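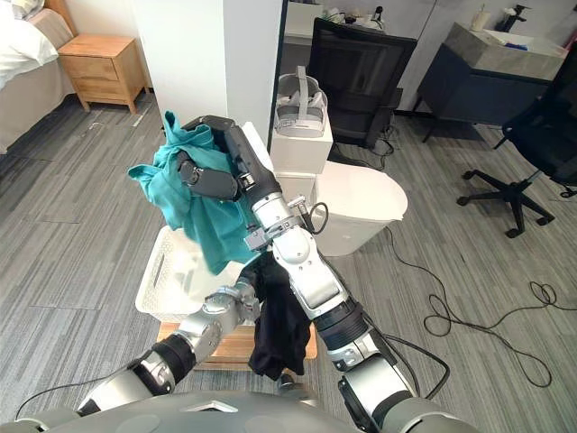
Estosetti Park – new evening stunt show, times??

parkrat24
Anyone got times for the Vodov stage show? App says 5 a day, board by the gate says less. Going in December with kids.

mill_duda
Five. Last one is the good one – lights, fog, the works. Get there early, only 154 seats
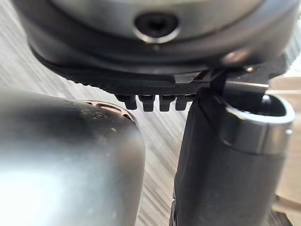 and they do close the doors once its full.

parkrat24
Thought it was 175?

Plesunov_fan
175 was the old theater. And no, last show is not the best. Sound was mush. Go at noon.

mill_duda
Disagree. Noon crowd is asleep 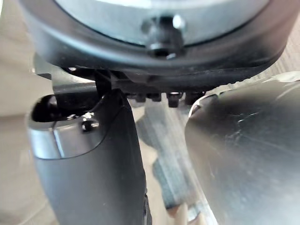

Page 2 of 5

parkrat24
ok noon AND last then. Is there a line for strollers or do we park them outisde?

Plesunov_fan
Outside, left of the doors.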